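6 min read

I have now folded, wiped, scrunched and flattened a checkered cloth more times than I have done any chore in my own house, and I want to talk about it, because my family has stopped asking.

If you're new, I took on contract work in February with a small outfit called Vellar. The job is teaching robots by doing the thing yourself. You hold a pair of grippers, one in each hand, you do a bit of housework or tidying with them, and the recording goes off to become training data. No joystick, no arm bolted to a table, just you and two clumsy plastic-feeling fingers per hand where your real ones ought to be. I applied because the ad said "no experience needed" and for once that was true!

The project I'm on is called Greltolico (I don't know what it means, I asked, I got a shrug) and it is all cleaning. Kitchens, break rooms, hallways and yes, restrooms. Somebody has to show the robots how to do a restroom, and this spring the somebody is me.

So what is it like? Mostly it's like putting on oven mitts and being asked to be graceful. A cloth is a horrible thing to pick up when you can't feel it. With your fingers you pinch and drag and you've got it, done, you were thinking about lunch the whole time. With the grippers you have to choose a spot. Too close to the edge and it slides out when you pull. Too far into the middle and you lift the whole thing like a wet tent, and then you have to put it down and find a corner, and the corner is always underneath. I spent my first morning hunting corners.

The other thing is that you have to be slow, but not weird slow. My first batch came back with a note that said I was "hesitating above the surface." Well, sure I was! I was thinking! But the robot doesn't know I'm thinking, it only learns that before you wipe a counter you should hover over it for a while like you're blessing it. So now I decide what I'm going to do before I start, and then I just do it, start to finish, the way you'd do it if company was pulling into the driveway.

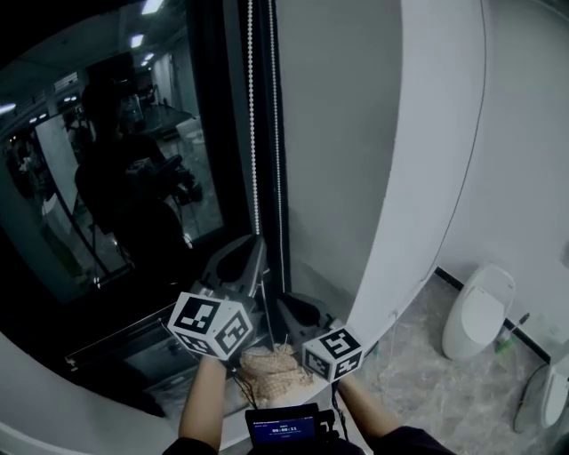 Counters are my favorite, if I get to have one. Flat ones are easy and curved ones make you work, because your wrist has to come around with the edge and the grippers want to stay pointed the way they were. I've started leading with my elbow. I must look like I'm doing a chicken dance, but the passes come out smooth and I've stopped losing the cloth halfway along.

You also can't cover up the markers, those black and white patterned blocks on top of the grippers. I used to cross one hand over the other without noticing (apparently I do this with dishes too) and crossing means one block hides behind the other. It took me most of a week to quit. Now I catch myself setting the table at home with my hands politely apart.

My running total as of Tuesday was 1463 takes, and 941 of those got accepted. I was pretty sore about the rest until a woman on the Marikar team, who do laundry, told me hers is worse. Socks, she said, and that was the whole explanation. I don't feel so bad now. A lot of my rejects are from the early days anyway, all that hovering.

My forearms have opinions. The grippers aren't heavy when you pick them up at nine in the morning, and then by three they are made of lead. I do 10 takes and then put everything down and shake my hands out, and if I skip the break I can see it in the next few, everything gets droopy. I bought a squeeze ball. I also bought a second squeeze ball because the dog got the first one.

People ask if it bothers me, teaching a machine to do a job. Some days, a little. I cleaned offices in Bastolbridge for two years in my twenties and my knees would have handed over the restrooms without a fight. The wiping, though, I was good at the wiping, and it's a funny feeling to have someone finally want to record it.

Next week I move on to mirrors. I've been practicing on the one in the hall with a dish towel and a pair of salad tongs, and so far it's nothing but streaks.

Get new posts in your inbox. No spam, unsubscribe anytime.

This site uses cookies to remember your preferences. Accept | Manage settings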